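August, gone ten at night

Knees are killing me but I did the whole of the Witmont hill today, down to the ford and back up, without stopping once! Rizwan came with me as far as the chapel and then peeled off for his bus, so I had the last bit to myself with the swifts screaming overhead. Bought a second-hand rucksack in Kastley on the way home (16 quid, one dodgy zip) and I'm hoping it'll last me the trip.

Eliécer rang about the hut bookings. He wants us to do 40 miles over the two days and I said we'd see - he forgets I get grumpy after lunch. Still haven't broken in the boots. Must ring Mum tomorrow, and find the big plasters.

Supper was late and not up to much, soup from the freezer and the heel of the loaf. I ate it with the map spread out, trying to work out where on earth we'd fill the bottles on the second day. 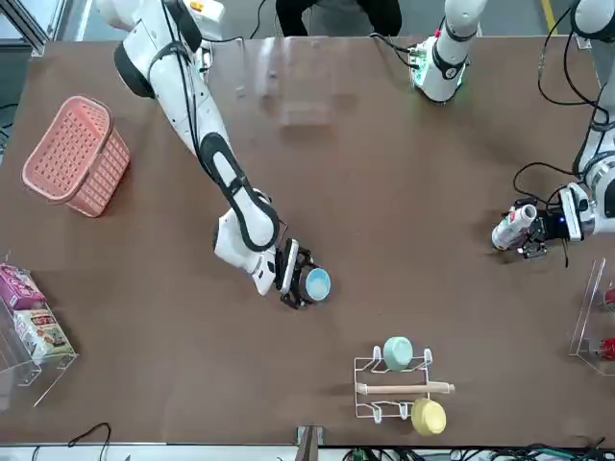 There's a stream marked just past the forestry gate, so maybe there, if it hasn't dried up. I'll ask Rizwan, he walked that stretch in spring. Bed now, I can hardly keep my eyes open.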